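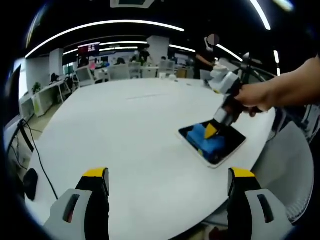 Photo: Sallano course archive

Unit 4: Right of Way and Speed on Shared Water

Reading for the unit: Cudholm harbor handout, sections on traffic and on reporting. Bring the chart of Mamby Lake to class.

4.1 Scope

These notes cover small powered craft and paddle craft on inland lakes and sheltered bays. Commercial shipping is covered in Unit 6. Where a local rule is stricter than the general rule, the local rule applies. The lake rules used in the exercises are those of Mamby Lake and should not be carried over to other waters without checking.

4.2 Terms

Give-way vessel: the vessel that must change course or speed to keep clear.

Stand-on vessel: the vessel that should hold its course and speed, unless it becomes clear that the other vessel is not acting.

Underway: not anchored, not tied to shore or a dock, and not aground. A drifting boat with its engine off is underway. Students lose marks on this every term.

Personal watercraft: a small jet-driven craft on which the rider sits, stands or kneels. For right of way it is treated as a power-driven vessel.

4.3 The three basic meetings

Head-on. Two power-driven vessels meet on opposite or nearly opposite courses. Each turns to starboard and passes port side to port side. Neither is the stand-on vessel. The turn should be early and large enough for the other operator to see it. A string of small corrections is hard to read from a distance.

Crossing. Two power-driven vessels are on crossing courses with a risk of collision. The vessel that has the other on its own starboard side gives way. It should avoid passing ahead of the other. Slowing, stopping or turning to pass behind are all acceptable.

Overtaking. Any vessel coming up on another from more than 22.5 degrees behind its beam is overtaking and must keep clear until it is well past. This holds for sail as well as power. If in doubt, assume you are overtaking.

4.4 Judging risk of collision

Take repeated bearings of the other vessel. If the bearing does not change and the distance is closing, there is risk of collision. On a small craft with no compass, line up the other vessel with a fixed part of your own boat while you hold a steady course. If it stays on the same spot and grows larger, act.

Jet-driven craft need a separate note. On many models, steering depends on thrust from the pump. A rider who closes the throttle in alarm may lose most of the ability to turn and continue in a straight line. Some newer craft have systems that keep partial steering off throttle. Riders should learn how their own craft behaves in open water before using it near others.

4.5 Safe speed

The general rule sets no number. Operators must weigh visibility, traffic, stopping distance, wind, depth and glare. Local rules usually add fixed limits. On Mamby Lake a no-wake zone extends 100 feet from any dock, swimmer or anchored boat. Low sun in the early evening deserves attention, since it often falls at the time when traffic is heaviest.

4.6 After a collision

Stop. Account for every person from both craft, including anyone in the water. Shut down the engine before bringing a person aboard near the stern. Give help as far as it can be given without serious danger to your own craft and crew. Call for assistance with a position, the number of people and the nature of the injuries.

For this course, use the Mamby Lake reporting rule: a written report is due if a person dies, goes missing or needs care beyond first aid, or if damage comes to $2,000 or more. The Cudholm handout uses $3,000 for its own harbor. Check which water the question names.

4.7 Exercises

1. The motorboat Kudo is heading north. A second motorboat approaches from the east, heading west, on a steady bearing. State which gives way and list two acceptable actions.

2. Kudo now drifts with its engine off, 80 feet from a dock. State whether it is underway, and give the speed rule for a craft passing between it and the dock.

3. Two personal watercraft follow a tow boat side by side. One swings out to pass it. State its duty and when that duty ends.

Written answers are due at the start of Unit 5. Sketches may be drawn by hand, with north marked.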